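Tidy Desk, Tidy Head? A Study of Small Stuff on a White Table
Roksolana Onyshchenko
Design Basics, Warstead College
2019-03-29

I picked this project because my own desk is a disaster and I wanted an excuse to think about it (and get credit!). The question was simple enough: if you put a few everyday things on a plain table, how do people decide where each one goes? Hurker, my project partner, thought everybody would sort by color. I was betting on a bowl. Give people a bowl and they'll fill it, that was my whole theory.

We kept the things small and bright so they'd show up well on white. There were little cubes, an orange block, a couple of markers and a black bowl. I wanted to use stuff from my backpack at first, but Hurker pointed out that half of it was gum wrappers, so fine, we went with the plain set. The dark curtain stayed closed the whole time because the window side of the room is really distracting.
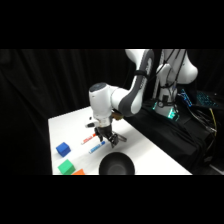
We asked 11 people from our year to put everything "away" without telling them what away meant. I loved this part! Some people went straight for the bowl, and some asked me three times if they were allowed to touch it. Talebi made a very neat row along the edge and then changed her mind and started over, which took longer than everybody else's turn put together, or it felt that way to me with my sandwich waiting.

Anyway, results. Of the 11, 6 put at least one cube in the bowl before doing anything with the markers. Markers were the awkward ones. They're long, they roll, and they stick out of a bowl in a way that seems to bug people, so they mostly ended up side by side on the table. Color sorting did happen, but less than Hurker expected (sorry, Hurker). Two people matched a blue marker with the blue cube and then had no idea what to do about the red one, since there wasn't a red cube to go with it.
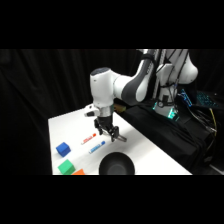
If I did it over I'd try a second bowl, or maybe a tray with a low side, and see if the markers go in then. I'd also write down the order people pick things up from the very start. I only began doing that with the third person, so my order notes have a hole in them, and I left those first two turns out of the chart on the next page.

The write-up was supposed to stay under 3000 words and the full version came in at 2472, counting the notes. Wendell read the draft and said my section on bowls was too long, so I cut it in half and it's still the longest one. I want to run the two-bowl version in June if I can get the room again.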